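What I saw at the Plenport open day

I've been meaning to write this up since Tuesday, and my notes are a mess, so forgive the order. Plenport opened its workshop for an afternoon in April and I took the early train to get a spot near the front. I had read plenty about teaching machines to fold clothes. Seeing people do it at arm's length is a whole other thing, and I came home buzzing!

Canan Soylu met us at the door and got right into it. Her group works on laundry, which she called the most honest test of a robot hand (I wrote that one down). A cup holds its shape when you pick it up. A pair of pants has a new shape every time you touch it. So before any robot gets a turn, people do the job themselves with hand-held grippers, over and over, and the recordings become the lessons.

The station is so plain that I walked past it on my way to the coffee. White table, a blue basket with holes in the sides, and the grippers. I loved that. I'd pictured something like a car plant, and the whole thing would fit in my spare room.
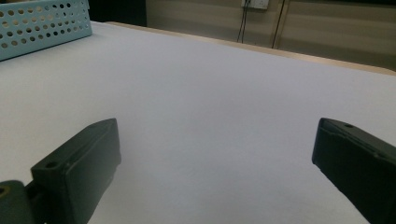 Learning to fold without fingers

Eylül Bayram gave the main demonstration and she made it look easy, which was cruel to the rest of us. You hold a gripper in your hand and everything you'd normally do with ten fingers has to happen between its jaws. No pinching with a thumb, no smoothing with your palm. She talked the whole time she was folding and never seemed to look for the next corner.

Her advice was to slow down at the cuffs. Elastic bunches up and pulls back on you, and if you let go too soon the leg creeps out of line. She also said to pick a fold and stick with it. If every person folds in a different way, the software has to make sense of all of them, and it takes far longer to get anything steady out of it.
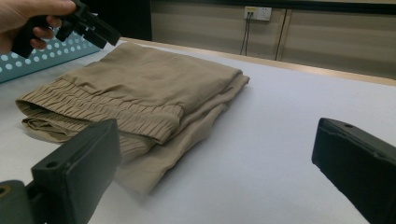 Khaki pants with elastic cuffs, folded on the table.

Then they let us try. I got through one T-shirt in what felt like a week (the sleeves, oh my goodness). Aksel Bisgaard, who was next in line, did much better than I did and was very nice about it. Canan told us new people usually need nearly 40 tries before their folds look relaxed, and that the group has 4000 recordings saved from this kind of work so far. A bad fold gets kept too, with a note on it.

The part I keep thinking about is how much of it comes down to letting go. Grabbing cloth is fine, I could do that right away. Opening the jaws at the right moment, far enough that the fabric doesn't come along with them, took me most of my turn.
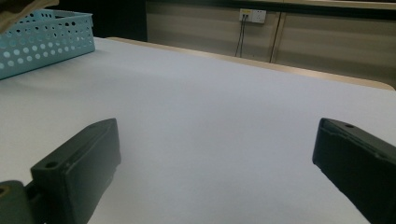

Can a visitor with no technical background follow all this?
Anyone who has ever folded a shirt will be fine. The talks were in everyday words, and the staff were happy to repeat things.

I stayed until they started stacking chairs and still missed the talk on sorting socks. Hacer Uysal has promised to send me her notes from it, and I'll post the good bits when they come.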